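Walk-through checklist, front sitting room, Stadgate house
Filled in by Osaze Bassey, October
Start 9:40 in the morning

Marks: OK = fine, FIX = do it before the next booking, WATCH = look again next time

Hi all! Same form as last month, and I've put my comments right under each line so you don't have to flip back and forth. I did the hallway first and that's on its own sheet.

1. Doors and ways out
Door to the hall opens all the way: OK
Door to the side porch opens all the way: FIX
It sticks at the bottom. I got it open with my hip, but I wouldn't want my mother trying that in a hurry. Arside hung that door, so please call them before anybody starts sanding.
Rug edges flat along the walking path: OK
The tape is holding better than I expected.

2. Smoke alarm and extinguisher
Alarm sounds on test: OK
Very loud, sorry to whoever was upstairs.
Extinguisher needle in the green: OK
Tag signed: FIX
I signed it but in pencil (my pen died). Somebody go over it in ink.

3. Outlets and lamps
Cover plates tight: OK
Lamp cords out of the walkway: WATCH
The tall Terano lamp has a cord that wants to creep out from the wall. I tucked it back. Could we get a couple of those stick-on clips?
Bulbs within the rating on the socket: OK

4. Low table and settee
Trash cleared from tabletop: FIX
Two crumpled bits of white paper, a little orange-and-yellow scrap that might be food or a piece of wrapper, and a plastic water bottle lying on its side. None of it is dangerous, I know, but that black lacquer shows everything and it's the first thing people see when they sit down!
Bottle cap on: OK
Red cap, still on it.
Table steady when pushed from the corner: OK
I leaned on each end and it didn't budge.
Gold trim along the front edge, nothing sharp or lifting: OK
I ran a finger along it from one end to the other. Same with the little laurel wreath on the front, it's on there solid.
Finish: WATCH
Please, no spray polish on this table. Soft cloth, barely damp, then a dry one. Last spring's polish left a haze that took me 50 minutes to get off and I'm still a bit sore about it.
Settee legs tight: OK
Upholstery, loose tacks or open seams: OK
I checked the back too, which meant lying on the floor, so you're welcome.

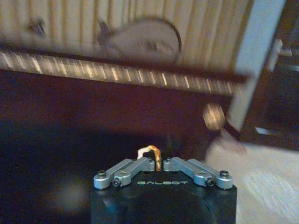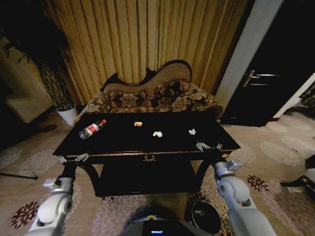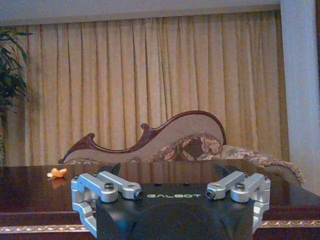

Item 4, front sitting room. Tabletop litter shows in the second photo.

5. Shelf under the table
Nothing stored there that a foot could catch: OK
I know it's tempting to shove magazines in there. Let's keep it clear, it's dark under there and things get forgotten.

6. Windows
Locks work: OK
Cords tied up high: FIX
The left one is down again. I tied it up last time, I'm sure of it.
Glass: WATCH
Small chip in the lower corner on the right, same size as before. Šťastný quoted $97 for the pane and I'd say take it before winter.

7. Air and heat
Vent clear of furniture: OK
Filter changed: OK
Next one goes in the hall closet, top shelf, and it's the last one, so add it to the order.

Total to FIX: 5
Side porch door, tag in ink, tabletop trash, window cord, and the first aid box, which isn't on this form but is out of the small bandages. Can we add a line for it?

I'll come back after lunch to do the stairs. If you get to the table before me, bottle goes in the recycling bin by the kitchen door and give the top a wipe.

Osaze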